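Labeling of Herbal Supplements in Small Shops
Group 4: Essam El Idrissi, Gladys Barasa, Anas Tawfik

Our group looked at how herbal supplements are labeled in small shops near campus. We visited the shops in March and wrote down the label text of 25 products, mostly capsules and dried teas. Zeeshan Satti, our course instructor, approved the list before we started.

Method
Each label was checked for the plant name, the plant part used, the amount per daily serving, storage advice and a warning for pregnant women. Two of us read every label separately. Where we disagreed, the third member decided — this came up mostly with plant parts.

Results
Most labels gave the common plant name but left out the Latin one. The Tazi ginger capsules listed 600 mg of root powder per day, while the Mumeo tea gave no amount per cup. Storage advice was often limited to "keep dry." Warnings were printed in very small type, and on two teas we found them only under the bottom flap.

Home use
We also asked customers what they use besides capsules. Several mentioned steam inhalation with chamomile or thyme, with a towel over the head. None of the tea labels covered this use.
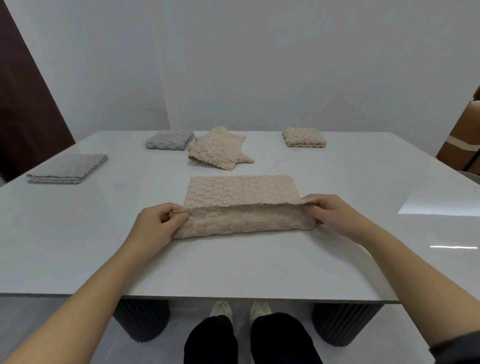
Figure 1. Folding a textured beige towel.

Limits
The sample was small and we did not test any contents. Lirneo products were out of stock on Saturday, so they are missing from the table in Appendix A.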